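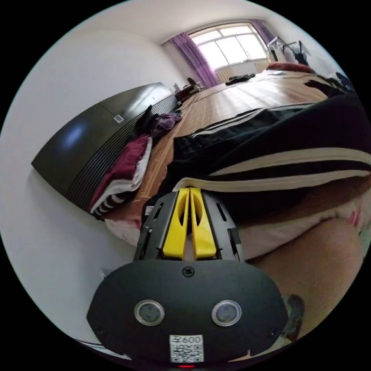
THE SALT ROAD TO OSTCOMBE

Anyone who has driven with a bored child will know the mood of Flurkenen, a novel in which two sisters and a mule spend 44 chapters failing to reach the coast. The audiobook, out this August from Stendance, asks for a good chunk of your summer and mostly earns it.

The year is 1920-something, the salt trade is dying, and the village of Ostcombe has voted to stop speaking to its neighbors. The older sister regards this as progress. The younger keeps a ledger of insults, read out in full, twice, and the second reading is funnier.

The Lacroix chapters, all letters from a tax inspector with a bad stomach, drag. They would drag in print too, but in print you can skip them without pulling over. The narration is dry and unhurried, and the mule gets no voice of its own, a mercy after last year's talking goose. In hardcover the story runs to 500 pages. Listeners get a map as a download, with Ostcombe misspelled.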